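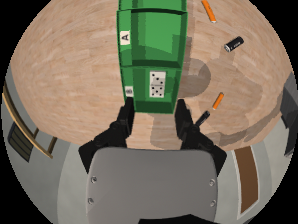

Dinesh Roy replied:
Still wrong after the restart. The public page says 1,648 ceasefire violations along the Latuheru line since February. Both sides have now quoted it at each other, so at least they agree on something, and it's our bug.

Ticket status: Reopened
Product: Prustent incident log
Office: Grarkbridge monitoring desk
Priority: High (was Low, then a minister read the page out on the radio)

Tue 2 June, 08:10
Compared the public page with the patrol reports for the northern crossing. The reports list 13 incidents last week. The page shows 40. Patrols have been asked whether they forgot any gunfire. They say they'd remember.

09:25
Found part of it. When a patrol edits a report, Prustent saves the edit as a new incident. One warning shot near Trisamham was corrected for spelling until it became a sustained exchange.

10:40
Turned off public updates. Page now says "Figures under review." The press office would like something warmer. Left it.

11:15
Merged the edited reports by patrol number and start time. Northern crossing comes out at 15, so 2 too many. Both extras come from the night post, which files by radio and then again on paper when the shift ends. Same shots, different start times, depending on whose watch you trust.

13:30
Night post has agreed to put the radio call number on the paper form. They asked for a new form with a box for it. Told them to use the margin. Removed the extras by hand.

Dinesh Roy replied:
North looks right to me. Please don't switch the page back on until the southern sector is done too. I have a call with both delegations this afternoon and would like to tell them the old total is withdrawn. I expect each will ask which of the other side's violations we're hiding.

14:05
Southern sector merge running. Updates stay off. Ticket left open.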